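Seltunitz two-arm bench kit: progress note to Kadri Lapiņa, Mestetti fund
Sep 13, 2021 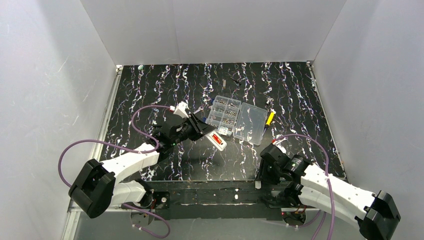
Kadri, short one as promised, full accounts come with the next claim. Trial of the Seltunitz kit is on track, bar the gripper pads (see further down).

Where we are
Both arms up and running on the bench since April. Gitau did the install, took longer than the supplier's leaflet says. Calibration holds over a weekend now, it didn't before the firmware update. Small hardware sorting is the main task, screws and washers in a clear compartment box with an open lid, hand tools left lying about on purpose so the arms have to work round them.

Recorded runs to date: 1196. Usable after Kerubo's checks: most, final split to follow. She threw out 90 for a cable snagging on the forearm. We've since rerouted, fewer snags but the loop is still wider than I'd like.

What we like
- Setup guide is decent, apart from the wiring page
- Wrist status lights, handy when you're stood at the back of the room
- Support answer emails. Wichai Rattanakul at Seltunitz rang back same day, twice

What we don't
- Pads wear fast. Smooth plastic slips, thin washers worse
- Software drops the right arm now and then, needs a restart, loses up to 9 minutes each time
- Leaflet says any flat top will do. Shiny patterned tops need the lighting redone, that was two days gone
- Spares only sold as a full set, which is daft

Money
Spend is inside budget. Spare pads came to 290, not in the original plan, Josphat has moved it across from travel as there wasnt any. Please say if you need that in writing.

Against the Jinov kit
Jinov loan unit went back last month. Quicker arm, worse gripper, and their support never replied about the second licence. Tanui site would still prefer it as they already have the mounts. Our view is Seltunitz for fine work, but wait for the new pads before anyone buys more then one.

Next
Pad test, old against new. Lid closing task. Kerubo writing up the fault log, draft to you when it's readable.

Need from you: a yes or no on extending the hire. Current one runs out before the pads arrive.

Josphat Barasa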